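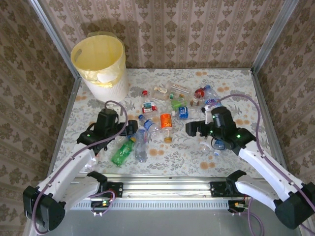

Ticket: celebrity couple profiles showing the wrong spouse
Product: Galang profile builder, Jevance entertainment site
Opened: May 2, 2025
Priority: raised from low to high after the first solicitor's email

Reported problem
The profile of a soap actor says he is happily married to his own hairdresser. He isn't. The hairdresser's page says the same thing back, so at least we are consistent. Readers have begun sending congratulations.

Log

1. Checked the source record in Muvbridge. Spouse field is blank. Partner field is blank. The "known for" field contains "hair by", followed by the hairdresser's name.

2. Rebuilt the page from scratch. Still married.

3. Cleared the cache and rebuilt again. Now married since December, with a line about a small ceremony. No idea where the ceremony came from.

4. Ran the checker over 200 profiles. 38 have a spouse who is really a stylist, an agent or a co-star. One presenter is married to a film.

5. Found it. When the spouse field is empty, Galang takes the next name it meets on the page and drops it into the "is married to" sentence. The "happily" is part of the template and can't be switched off. 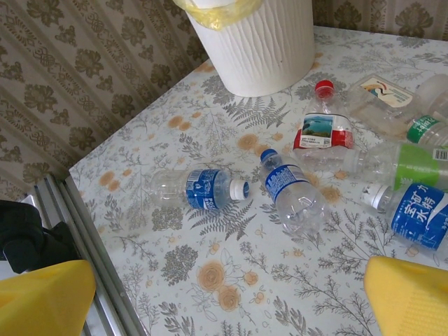
Table with bottles and wastebasket.

6. Turned off the relationship paragraph for any profile with a blank spouse field. Rebuilt a batch of 100. No surprise weddings.

7. Corrected the remaining pages by hand, 15 at a time, as Grelero times out on anything bigger. The presenter and the film have parted.

Still open
The "Who is" heading now appears twice on short profiles. The net worth box is also guessing, but that has its own ticket and has had for a while.

Status: fixed, awaiting sign-off from editorial. Please don't rebuild the actor's page until they've replied to the solicitor.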